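The demo reel from Mastdale runs four minutes, and in it a pair of arms cooks without a single fumble. I asked Kristóf Antal, who leads the planning software there, how many takes it needed. He thought for a while. "More than I would like to print," he said.

What Mastdale sells is a planner called Rerari. It learns from people: somebody does a kitchen chore with a gripper in each hand, tagged cubes on the grippers help the software work out where they went, and the recordings become training data. Antal says 20 good recordings of a task are enough to get started. Started is a generous word. When I asked what happens if the stove sits a little farther back, he told me the team was "looking at coverage."

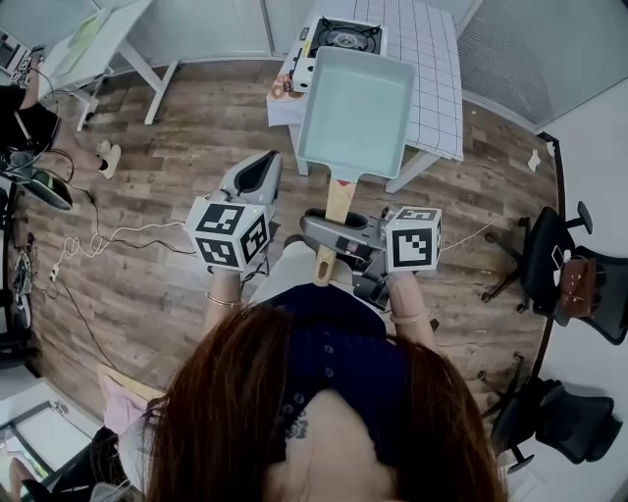 Coverage is where I stop nodding along. A person holding a pan corrects for its weight without a thought, and very little of that shows up in a list of hand positions. Ynyr Nicholas spent eight years writing controllers at Idier before he went out on his own, and he has seen plenty of planners like this one. "The path looks lovely on the screen," he told me. "Then the handle slips in the jaw and the path is still lovely – and the pan is somewhere else."

Antal doesn't dispute it. A June update will add a slip check, he says, and a way to replan partway through a motion. I asked to see the failure logs from the current version. He offered me the reel again, in higher resolution.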